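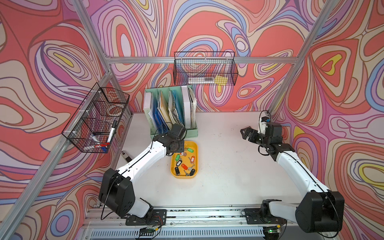

Ward totals on the Clalham local plan consultation do not add up to the number of responses received. The Hulum dashboard gives 2706 responses in all, but the ward table underneath leaves 785 of them out. They have not been deleted. Hulum puts any response it cannot match to a ward into a holding area which the staff menu calls the basket. Think of the black wire mesh one hanging from the crossbar at the back, behind the white table: off the working surface, fairly shallow, and easy to forget when you are looking at what is on the table. Nothing in the basket is counted by ward, and nothing in it goes into the ward export.

Ticket opened by: Elin Gwilliam, Policy and Consultations, Clalham Council
Product: Hulum consultation portal
Supplier: Clikutora
Priority: High (raised from Normal)
Status: Closed

What the customer reported

The public consultation on the draft local plan closed at noon. At 14:10 Elin ran the ward summary for the report that goes to councillors. The grand total matched the dashboard. The ward figures did not. Abugri ward was the worst affected. It showed hardly any responses, although the drop-in event there was well attended and the Abugri employment site is the most argued-over part of the draft plan. Two ward councillors had already asked why their residents seemed to have stayed silent.

Steps tried before contacting support

Logged out and back in. No change.
Ran the summary in a different browser. No change.
Changed the date range to cover the whole consultation, including the week it was extended. No change.
Ran the summary for the housing question only, then for the employment land question only. Both short by different amounts.
Downloaded the full response file and opened it in a spreadsheet. All responses present, but the Ward column was blank on many rows.

14:52 — Kyung-hwa Min, Clikutora support

Thank you for the detail. The blank Ward column is the useful part. Hulum fills that column from the postcode the respondent gives, using a boundary file held against your council's account. If the postcode is missing, mistyped or not in the boundary file, the column is left blank and the response goes to the basket. Could you send me five postcodes from rows where the ward is blank? Please send the postcodes only, without names or comments.

15:20 — Elin Gwilliam

Five sent through the secure link. I checked them first and they are all real addresses inside the council area. Four are on the new estate off the ring road, in Abugri. The fifth is an older street which was moved from Town ward into Abugri at the last boundary review.

15:41 — Kyung-hwa Min

All five are missing from your boundary file or have an end date against them. The file on your account is version 13. Please confirm whether the council has sent us a later one. I can see an upload attempt in November which was rejected, but not the reason.

16:05 — Elin Gwilliam

Our mapping officer, Oluwatosin Abubakar, uploaded the new boundaries in November after the review came into force. He had an on-screen message saying the file was received. He was not told it was rejected. I am adding him to the ticket.

16:30 — Oluwatosin Abubakar

I still have the file I sent. It opens normally in our own mapping software, and we used it for the polling district changes without trouble. I have attached it again, with the message I was shown at the time, which reads "File received". I took that to mean it was in use.

09:15, next working day — Joon-young Sung, Clikutora second line

Picked this up from Kyung-hwa. I have been through the upload record. "File received" only means the file reached us. A check runs overnight afterwards, and your file failed it. The new file has a column headed WARD_NAME where the old one had WARDNAME, and the check looks for the exact heading. A failed check should send an email to the account contact. The contact on your account is a mailbox the council has since closed, so the email went nowhere.

Two faults, then. The heading is a small one and I can correct it from this end. The contact address needs changing by the council under Settings, Organisation, Notices.

One caution before anybody re-runs anything. Please do not move responses out of the basket by hand. It is tempting, as there is a button for it, but a hand-moved response keeps whatever ward you give it and will not be corrected when the new boundaries go in.

09:48 — Elin Gwilliam

I am afraid I have already moved three, as a test. I put them all in Abugri. Is that a problem?

09:55 — Joon-young Sung

No, I can reset three. I have their references from the activity log and have sent them back to the basket.

10:30 — Joon-young Sung

Corrected boundary file loaded to the test copy of your account. The check passed. The five sample postcodes all return Abugri. I would like Elin or Oluwatosin to look at the test copy before we touch the live one. To re-match responses on the live account I also need the edit lock released. Hulum says it is held by a user called S Han.

10:44 — Elin Gwilliam

That is Sang-wook Han, in Democratic Services. He was reading through the free-text answers yesterday. I will find him.

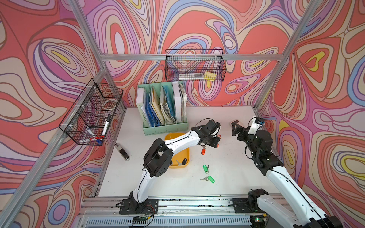
The edit lock stops two people changing the same consultation at once. Whoever opens it for editing takes the lock, and everyone else can read but not save until it is given back. Closing the browser window does not give it back. It may help to picture a single key with a red plastic tag, like the one dangling from the gripper over the table: while one hand has hold of it, the other has to manage without. To release the lock properly, choose Finish Editing from the top menu and wait for the padlock sign to turn grey. An administrator can force a release, but any comments the other person has not saved will be lost, so it is better to ask them first.

11:25 — Sang-wook Han

Sorry, that was me. I shut my laptop at the end of the day and assumed it had logged me out. I have opened it again, saved my notes and chosen Finish Editing. The padlock is grey now. I had marked up part of the employment land answers and would like those marks kept if possible.

11:32 — Joon-young Sung

Lock is free. Your marks are attached to the responses and not to the wards, so re-matching will leave them alone. I will check a handful afterwards.

11:50 — Oluwatosin Abubakar

I have been through the test copy against our own list of wards. Names and boundaries agree with the review. I also tried postcodes on both sides of the canal, where the Abugri line is awkward, and they fall where they should. Happy for this to go live from the mapping side.

12:10 — Elin Gwilliam

Also happy. Please go ahead. Can the public results page be hidden while it runs? One of the local groups is refreshing it and posting the ward numbers, and I would sooner they did not see them half done.

12:18 — Joon-young Sung

Results page hidden. It shows the standard "Results are being prepared" notice. Re-match started on the live account.

12:46 — Joon-young Sung

Re-match finished. The basket is not quite empty. Most of the responses now have a ward. What remains falls into two groups: people who left the postcode box blank, and people who gave a postcode outside the council area. Neither group is an error. Some will be people who work in Clalham but live elsewhere, and the consultation was open to them.

13:30 — Elin Gwilliam

Ward table now looks right, and Abugri is near the top, as we expected. For the councillors' report I want a line for "No ward given" and a separate line for "Outside the area", so that the table adds up to the full total. I can only find one combined line.

13:52 — Kyung-hwa Min

There is a setting for this. Go to Reports, Ward Summary, Options and tick "Split unmatched responses". It is off by default. Save the options before you run the report or it will use the old layout.

14:08 — Elin Gwilliam

Found it, and the two lines are showing. The table adds up to 2706. Please put the results page back.

14:11 — Kyung-hwa Min

Results page is visible again.

14:40 — Sang-wook Han

Checked my marks on the employment land answers. All there.

Cause

New ward boundary file rejected because of a changed column heading. Rejection notice sent to a closed mailbox. Version 13 of the file stayed in use through the whole consultation.

Fix

Column heading corrected and new boundary file loaded. Unmatched responses re-matched. Three hand-moved responses reset first.

Actions for the council

Change the notices address to the shared Policy mailbox. Done, Elin Gwilliam.
After any boundary upload, look at the file version under Settings the next morning. Oluwatosin Abubakar.
Correct the ward figures already given to the two Abugri councillors. Elin Gwilliam, before the agenda is published.

Actions for Clikutora

Change the wording "File received" to say that a check is still to come. Passed to the product team, no date yet.
Show a warning on the ward summary when there are responses in the basket. Logged as a request.
Accept WARD_NAME as well as WARDNAME. In the next release.

Ticket closed with the customer's agreement. Reply to the last message to reopen it.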